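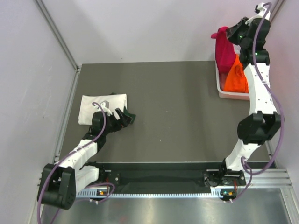 A white cloth folded on a dark gray mat, and a magenta one hanging over the edge of a shallow pink tray.

The Small Cloths of the House

When I moved to Londeo, I brought with me two suitcases, and in one of them my mother had put 15 cloths. I did not ask for them. They were between my shirts and inside my shoes, and one was around a jar of pepper. At that time I thought that a cloth was only a cloth. Now I have a drawer for them, and I am writing a magazine article on how they should be folded, so I must admit that my mother has won.

Every house has these small pieces of fabric. Some are for drying glasses, some are for the table, and some have been cut from a shirt which became too thin at the elbows. We wash them all the time and we think of them very little. They go in the machine at the end, when there is still a bit of room, and they come out rolled inside a pillowcase.

Ayodele Oyewole has thought of them more than most people. For 13 years she took care of the linen in a guesthouse on the Gesach road, and she now gives a class on household linen in the back room of a fabric store. I attended in November, together with nine other people and a very large pile of washing.

She began with the table. Before any folding she wants a mat on it, dark and without a pattern. On a dark mat a white cloth shows its edges clearly, and you can see if the corners meet. I had always folded on the bed, where the cover moves under your hands and the corners never stay where you have put them.

Her fold for a plain cloth is simple. Lay it flat and smooth it from the middle to the outside with your palm. Bring the short sides together, then turn it and do the same again. You will get a rectangle, or something near to a rectangle. An old cloth is almost never straight, because years of washing have pulled it, and Mrs. Oyewole told us not to fight with it. If one edge stays a little crumpled, put that edge to the back of the drawer.

Then there is the matter of color. At home we had only "white" and "the others." In the class we made a separate place for each strong color, and in this I found the most useful lesson of the day. Reds and magentas get their own tray, also before they are washed for the first time. Dark greens go in another one. She has seen a whole load of napkins turn pink, and she still speaks about it with pain.

A tray is better than a basket for this work. In a deep basket the small pieces sink to the bottom and you find them in the spring. In a shallow tray everything can be seen, and a cloth may hang over the side until you have time for it. Plastic is good enough, and it can be wiped. I bought two of the Bako trays on the way home, and later I found that an old baking tray does the same job.

Not everybody in the class agreed with everything. Adesuwa Adebisi, who sews bags and sat next to me, does not fold her small pieces at all. She rolls them and stands them in a box, so that she can take out one green scrap without disturbing the rest. Mrs. Oyewole looked into the box for a long time and said that for scraps she would permit it. For table linen she would not.

We also discussed how many cloths a person needs. One woman had counted hers before coming and had reached 95, with the napkins from her wedding included. She was advised to keep the ones she uses and to choose a few of the others for love. The rest can be cut for cleaning. Cotton is best for windows, when it is old and has lost its fluff.

At my home it goes now like this. The tray stands on the corner of the kitchen table, and in the evening, while the rice is cooking, I fold what is in it. I start with the whites because they are the largest. The colored ones come after, and the scraps I roll, as Adesuwa does. It takes less time than the rice.

My mother telephoned while I was writing this page, and I told her of the fold. She said that hers is in three parts and not in four, and that I should know this, as I have seen her do it all my life. I am going to try it with the next wash.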